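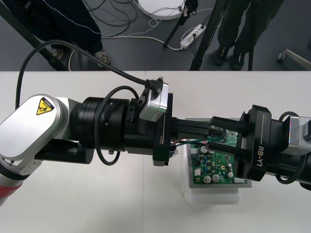 4. Mise en place de la carte et réglage des deux pinces

Ce chapitre concerne la cellule Rondari à deux bras, telle qu'elle est installée dans l'atelier de Stallach. Il faut avoir terminé le chapitre 3 (mise à zéro des axes) avant de commencer. Version du 30 Sep 2025, rédigée par Sang Kiều.

Matériel nécessaire
Une carte de réglage, la carte verte habituelle
Le plateau gris et son bac en plastique translucide
Une clé six pans de 4 mm
Un chiffon sec, sans peluches

ATTENTION – Pendant les étapes 1 à 4, les deux bras doivent être en arrêt et le bouton d'arrêt d'urgence doit être enfoncé. Ne passez jamais la main entre les doigts d'une pince sous tension.

4.1 Préparation

1. Essuyez la table, surtout le long du joint entre les deux plateaux blancs. Un petit déchet à cet endroit suffit pour que le bac soit bancal.
2. Posez le bac à l'envers ou à l'endroit selon la hauteur indiquée sur votre fiche de cellule, puis le plateau gris par-dessus.
3. Déposez la carte à plat sur le plateau, composants vers le haut. On la tient par les bords.
4. Contrôlez les câbles noirs aux deux poignets. Chaque boucle doit garder du mou quand le poignet tourne, mais elle ne doit pas toucher la table.

Remarque : sur le bras gauche, le câble du module capteur part vers le haut et revient derrière l'articulation. Laissez-lui cette grande boucle. À l'atelier Villa, elle avait été raccourcie en mars avec un collier, et il a fallu changer le connecteur.

4.2 Approche

5. Relâchez l'arrêt d'urgence et choisissez le mode manuel, vitesse 4 %.
6. Amenez d'abord le bras droit (pince marquée RB-Y1). Un doigt se place au-dessus de la carte, l'autre en dessous du bord. Ne serrez pas encore.
7. Amenez ensuite le bras gauche jusqu'à la carte, doigts parallèles. Surveillez les fils fins sous la pince – ils se coincent facilement contre les condensateurs.
8. Fermez la pince droite par petits pas. La carte ne doit ni se soulever ni glisser sur le plateau.
9. Enregistrez la position des deux bras sous le point 27.

ATTENTION – Si la carte plie, même légèrement, ouvrez la pince droite et recommencez à l'étape 6. Ne corrigez pas avec le bras gauche.

4.3 Contrôle et entretien

10. Rejouez le point 27 trois fois à vitesse réduite. Restez derrière la table, à l'écart des câbles posés au sol.
11. Si un doigt arrive décalé, desserrez ses vis avec la clé, remettez-le en butée et resserrez.
12. Notez le résultat dans le cahier de cellule, avec vos initiales.

Les doigts se contrôlent tous les 1 000 cycles. Les doigts de rechange se commandent chez Fusness, toujours par paire. Après un remplacement, reprenez ce chapitre depuis l'étape 1.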